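Working Beside the Arm: Automation in a Canteen Kitchen and What It Changes for the Staff

Project report, Work and Technology module

1. Why we chose this topic

Most of the reading for this module was about factories and warehouses. Our group wanted a smaller workplace where people and machines share the same few feet of counter. One of us works part time in the canteen at Dusotwood, a furniture company that serves 500 lunches on a normal day, and the canteen had started using a robot arm for part of the prep work in July. The arm is leased from a supplier called Kikamar. It picks vegetables out of trays, drops them into pots and moves pots between two stations.

Our question was simple: what do the kitchen staff do now that they did not do before, and what have they stopped doing?

2. What we did

We spent 5 shifts in the canteen, starting at 6:30 a.m. each time, and kept a log of who did which task. We talked with the kitchen staff on their breaks. We also gave a short paper survey to everyone who eats there and got 66 back out of 80 handed out. For comparison we visited Guerra, a catering firm that tried a similar arm and gave it up after one season.

To understand the pick and place task itself, we used the play kitchen in our department's lab, where we could slow everything down and repeat it.

3. The job before and after

Before the arm, the morning prep was done by two people standing side by side. One washed and trimmed, the other filled the pots. It was dull work, but it was also when the staff talked. Several of them told us they planned the rest of the day during prep - who would take the register, who would leave early, what was running low.

Now one person does prep with the arm. This person loads the trays, watches the pots and clears jams. The other has been moved to the serving line. No one lost a job, and total paid hours stayed the same. The planning talk has moved to a short meeting before opening, which some of the staff like and some find stiff.

The prep worker's day has changed the most. There is less lifting, and the two oldest workers both said their shoulders feel better. There is more waiting and watching. One worker described it as minding a slow toddler. The arm stops when it is unsure about a grip, and it does not say why, so the worker has to look into the pot and guess. The canteen uses a tablet program named Cukerent to log stops, and filling it in takes time that was not in the original plan.

4. What we saw in the lab

The lab task was close to the canteen one: a piece of food, a pot and a gripper. The food is toy food, so nothing rolls or bruises quite the way it does at Dusotwood, but the layout raises the same issues. Stove and sink are next to each other and the tools hang on the wall behind.

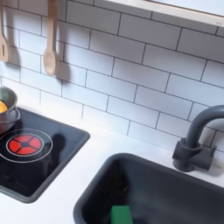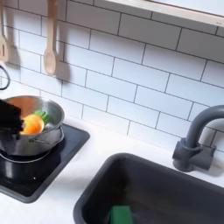
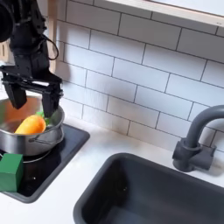
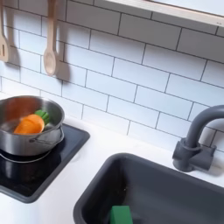
The first thing we learned is how much depends on where things are put. A person who finds a pot a few inches off just reaches a little further. With the arm, we had to think about the position of the pot every time we set up. The canteen staff said the same. They have put tape marks on their counter, and new people are taught the marks on their first morning.

The second is that the inside of a pot is a hard place to work. The walls are in the way, and shiny steel throws reflections. The canteen's prep worker told us that most stops happen when the pot is nearly full, and the log agrees with her.

5. Survey and comparison

Most diners had not noticed any change in the food. The written comments were mostly about lines at noon, which are shorter now that there is an extra person serving. A few people wrote that they would like to know which jobs the arm does.

At Guerra the story was different. Their menu changed daily and the kitchen was set up in a new place almost every week, so the marks and trays had to be redone each time. The cooks ended up doing the prep by hand and wheeling the arm out of the way. The manager there said the staff were never asked where it should stand.

6. Discussion

Our log covers only one canteen, and the staff knew we were watching. Even so, we think two points hold up. The arm took over the filling but created a new task, the watching, and that task has no name in anyone's job description at Dusotwood. We think it should be written down and paid as skilled work. Also, the people doing prep knew things about the counter that the supplier had to learn from them, and the setup only got better after they moved the trays themselves.

If we did the project again we would stay for the afternoon cleaning as well. The arm has to be wiped down by hand after lunch, and we only heard about that job secondhand.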